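Jesteck House Storage Study: Final Report
Melur Oei, Interior Products Studio
Submitted in May

1. What I set out to do

The assignment was to improve one piece of furniture in a shared kitchen without buying a new one. I picked the small oak cabinet at Jesteck House, mostly because I live there and could work in my socks. The cabinet belongs to the house and has outlasted several generations of tenants, two of whom are rumored to have graduated.

My original proposal promised a "complete reorganization of domestic flow." My advisor circled the phrase and wrote "meaning?" next to it. The revised proposal asked what a cabinet this size should hold, and whether people would put things back in it.

2. Method

I kept a log for 3 weeks. Each time a housemate took something out or put something away, they were supposed to write it on the sheet taped inside the pantry door. I ended up with 105 entries, of which 7 were drawings of the same duck. I left the ducks out of the analysis and kept them in the appendix.

I also looked at how the cabinet is built: the handles, the fronts, the wear on the wood, and what the drawer could reasonably take. For the trials I worked on a bare gray tabletop with a few ordinary items, including a tartan-printed box, a sponge and a tray.

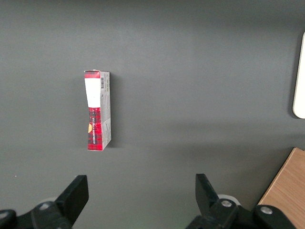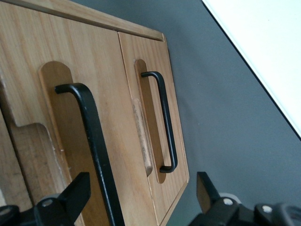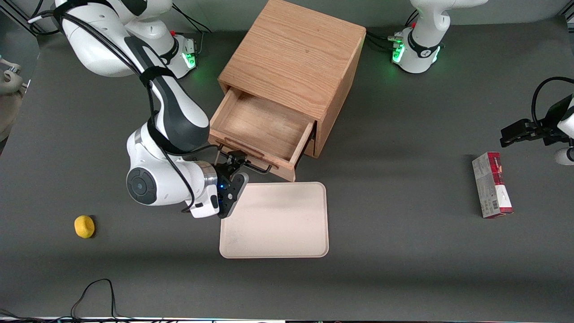 3. Findings

The handles were the part everybody liked. They are big enough to grab with a full hand, and nobody in the log complained about them, although one person complained about me. The wood has had a harder life. I priced out refinishing the fronts with a Norner repair kit and decided that a few chips were none of my business.

Tall boxes were the real trouble. People store them upright because that is how they stand in the store, and a shallow drawer has no patience for it. Laid flat, the same box goes in and the argument ends. This took me a week to work out, and I would like the week back.

Sponges don't belong in the drawer at all. Two housemates disagreed in writing. A tray on the counter solved most of it, and it also gave the mail somewhere to go, which I had not planned and can't seem to stop.

4. What I would change

I'd use a shorter log sheet and hide the pens from whoever draws the ducks. I would also test a drawer divider, since my cardboard one lasted 2 days before someone recycled it.

The cabinet stays in the kitchen through the summer. The log sheet is still up, and the duck now has a hat.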